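## 4. Oiling a wooden table with Darex

The can promises a finished table in one afternoon. I doubt it. Plan on a weekend and don't invite anyone to dinner on Sunday.

1. Clear the tabletop and wipe it with a damp cloth. Let it dry overnight.
2. Sand with the grain. The can says "any fine paper," whatever that means. Use 120 grit, then 180.
3. Vacuum the dust, then wipe again.

> **Note:** Darex sells its own "prep wipes." Natália Bednárik tried them next to an old T-shirt and couldn't tell the two halves apart.

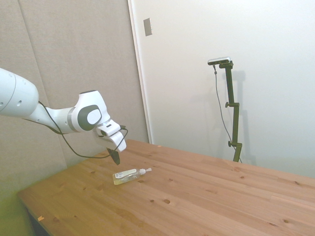
4. Stir the oil. Do not shake it.
5. Spread a thin coat with a lint-free cloth. If it puddles, you used too much.
6. Wait 9 minutes, then wipe off everything that hasn't soaked in.
7. Leave it for around 40 hours before the second coat. The label claims "touch dry in 60 minutes," and maybe it is, if you touch it very lightly.

> **Caution:** Oily rags can catch fire on their own. Lay them flat outdoors to dry, or soak them in water and seal them in a metal can. Don't ball them up in the trash.
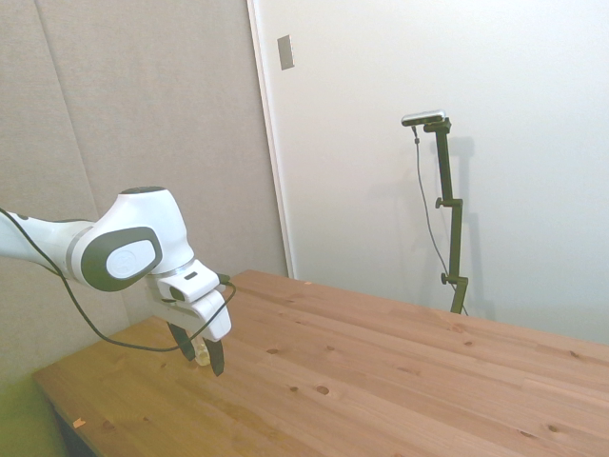

*Fig. 4-2. Light-colored wooden tabletop.*

8. Test with a drop of water in a corner. If it leaves a dark spot, repeat steps 5 to 7.

The "lifetime protection" line can be ignored. Re-oil when the surface looks dull.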